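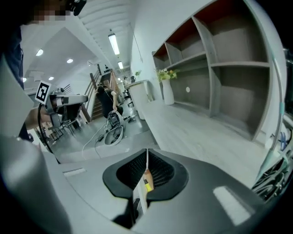 Home | Gallery | Diary | The kit | Get in touch

Collecting days at Akonholm

We've been at it since March and I still get a daft grin every time somebody picks up a gripper. If you're new to these pages: a person holds the gripper in their hand and does an ordinary job with it, and the recording goes in with all the others for the arm to learn from. No joystick, no headset full of menus, you just get on and do the thing. The total stands at 1009 recordings as of this morning and I want a great many more!

There's only one picture in the gallery so far, the one at the top of the page, so it gets more than its fair share of words.

Down by the stairs
Three grippers out at once, which makes me very happy. One of us is bent right down by the foot of the staircase, reaching for the one on the floor with its white cables looping off across the boards (mind your feet, as Nevzat Uçar says to everyone, including people on the phone). I love how much else has crept in as well – the wooden handrail, the long grey shelves, the yellow and green flowers in their tall white vase. A proper building with proper clutter is just what we want the arm to learn about.

The square marker
Look to the left for the black-and-white square fixed to the gripper. We use the markers to work out where one gripper is compared with another, and they matter most on the two-person jobs like passing a cup across or folding a sheet. Rima Smadi reprinted the whole set on stiffer card in the spring and the tracking has been so much steadier. Thank you Rima!

What we're recording next
Santino Sepúlveda has drawn up the new list and it's a good one: putting shoes in pairs, wiping up a spill, hanging a coat on a hook, getting a lid back on a jar. The jar is a beast. Celeste Sampaio managed 175 goes at it and threw out the ones where she'd sped up towards the end, because the arm copies hurrying beautifully and then drops everything. Slow and a bit boring makes the best example, and so does a small mistake that you put right as you go, so please leave those in.

Ruairí Costello is sorting the recordings into Dvorak, our labelling tool, and would like it known that "misc" is not a label.

More pictures when I've gone through the rest of the card.

Last updated August 2026

Recent on the site
Folding a sheet with two grippers
Toltix: our new sorting script
Why the arm hates shiny spoons
Notes from the Vanix visit

This site uses cookies to remember your settings. Accept | Find out more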